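Bruvia: Can a Budgeting App Remember Your Receipts for You?
Project report, Personal Finance Technology elective

Why I picked this

I have a shoebox of receipts. It's embarrassing, and my bank app does nothing about it — I can see that I spent money at a store, but I can't see what I bought or when the return window closes. So for my project I built Bruvia, a small web app that hooks a photo of a receipt onto the matching line in your bank history and nags you before the return date runs out.

What I built

The first version was really just a spreadsheet with buttons. You exported your transactions from the bank as a file, dropped it in, and then matched receipts by hand. My classmates tried it in October and hated the matching part (fair enough!), so I wrote a matcher that compares the store name, the total and the date. If two of those agree it suggests a match, and if all of them agree it just goes ahead and files it.

Store names were the worst. Fuentealba, the grocery store near campus, shows up one way on paper and another way on the bank line, with the Plistavstead branch stuck on the end in shortened form. I ended up keeping a little list of nicknames for every store, and the app adds to it whenever you fix a match yourself.

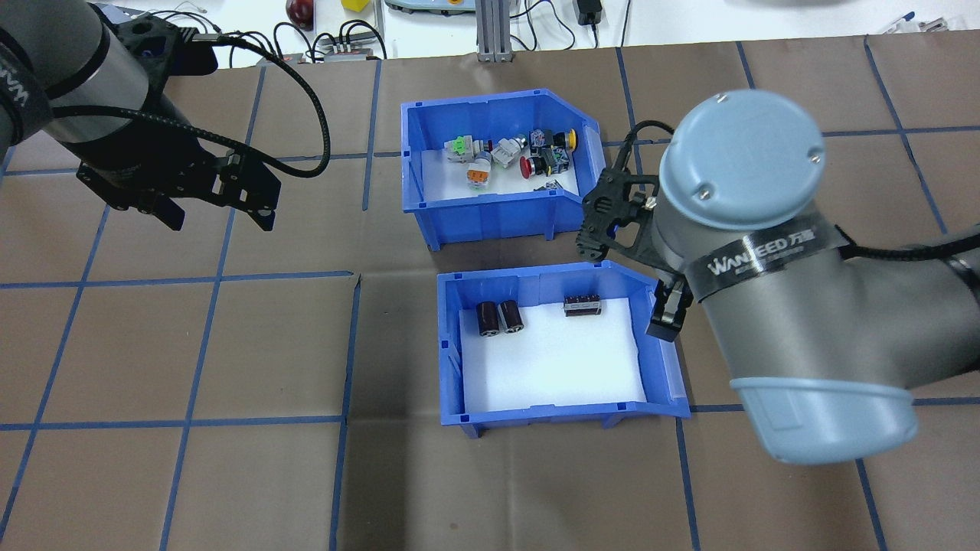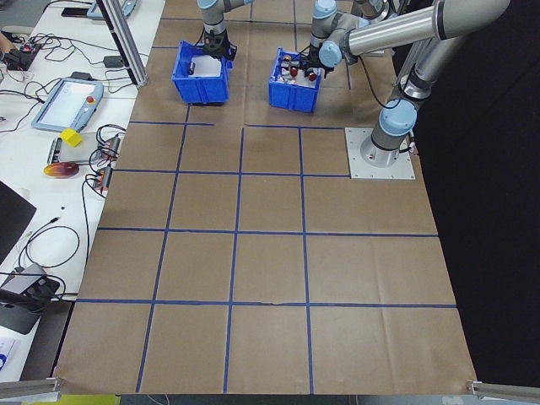
Testing

I had 12 people use it for a few weeks and they put in 216 receipts between them. The matcher got 19 wrong, mostly restaurants, because the tip gets added after the receipt prints and then the totals don't agree. I now let restaurant totals run over by up to 2 dollars, which helped with coffee and did nothing for dinner. I'd like to do that as a percentage instead.

The return reminders were what people liked best, and I almost left them out! One tester asked for warranties too, so there's a box for that now, but you have to type the end date in yourself.

What I didn't get to

I wanted to pull transactions straight from the bank through Monodis, the connection service our class had access to, but I ran out of time on the login part, so it's still file exports. Split payments don't work either. If you pay half with a gift card, the app thinks you have a receipt for something you never bought, and for now you just have to attach it by hand.

Bruvia student project | Contact the author through the course page | © 2025 | Back to top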